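Workshop tips: test the arm on screen before you buy the motors
Filed under: Sheds, Benches & Odd Builds
2 min read

I don't trust simulators. Gunārs Strazds talked me into using one for the arm we're building at the Bakurham shared workshop, and I still think half of what it tells you is flattery. It did save us some money on brackets, so these are the bits worth keeping.

Clutter the room. A gripper in a bare room will always look clever. Put in chairs with thin legs, small things on the table and a fridge or cupboard door to get round.

Look from the gripper as well as from the body. A reach that seems roomy from one can be hopeless from the other.
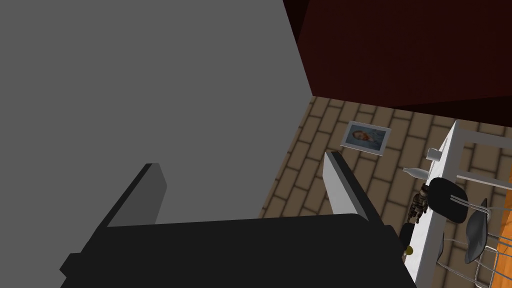
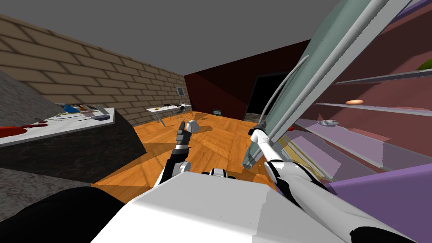 Simulated room, gripper in view. Chairs and table legs left in on purpose.

Don't believe the grip. Rubber pads on screen never get greasy. Ours did by the second evening, and I wiped them with washing-up liquid.

Weigh the real parts. Our forearm came out at 234 g on the kitchen scales and the model had it at 196. Type in the heavier number.

Leave 18 mm of slack in any cable that crosses a joint. No simulator I've tried cares about cables.

Comments

Ojārs Eglītis: 18 mm is mean. I'd double it at the elbow.

Mets: Does the door hinge behave? Mine swings like it's on ice.

Gunārs Strazds: Half flattery is generous, coming from you.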